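# The Robot That Stops to Check

Most of the code that runs a robot arm has little to do with moving it. At Usuga, a small software firm with a workshop on the edge of Wornton, the planner that picks a path for the arm was finished in its first winter. The rest of the time has gone into what happens in the last inch.

The firm's product is called Morer. It sits between a planner and an arm and decides, many times a second, whether the plan still makes sense. If the part is where the plan says it should be, Morer stays out of the way. If the force at the fingers rises too early, or the wrist camera and the arm's own joint readings disagree, it slows the arm down, backs off a little and asks for a new path.

Two jobs get most of the attention. One is putting a part into a slot on a fixture plate, where the fit is tight and the gripper blocks much of the view. The other is reaching into an open desktop computer, where the trouble is clutter. A cable is hard for a planner to deal with. It bends, it hides what is behind it, and it is rarely in the same place twice.

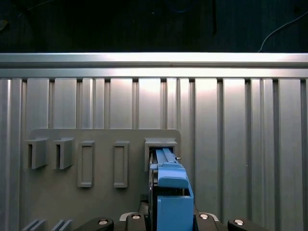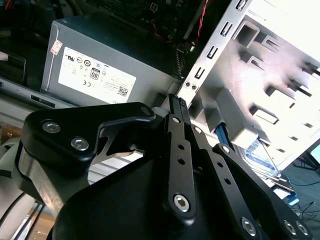

Wrist cameras help with both jobs, but some people who run arms for a living are not convinced. Utero, a repair shop that tried an early version of Morer in March, reported that the software was too careful. Its operators said the arm paused so often near cables that they could have done the work by hand, and that a slow success was still hard to sell to a customer. They also asked for a plain log, in words, of why each pause took place.

They got the log. It is now the part of Morer that Usuga's own engineers use most. Each pause is saved with the last camera view, the force reading and the rule that set it off. By June the test set held 3180 saved pauses, and sorting through them showed that 900 came from one rule about glare on bare metal. The vision code was reading bright streaks as edges. The rule was rewritten in an afternoon - testing it took the rest of the month.

The pauses near cables are harder. The current version treats any thin, dark shape as something that might move, and gives it a wide berth. A newer one, still on the bench, keeps a rough guess of where each cable goes when it passes out of sight. It has to pass 200 runs in a row without a snag before it is sent to Utero again. At the time of writing it had not done so.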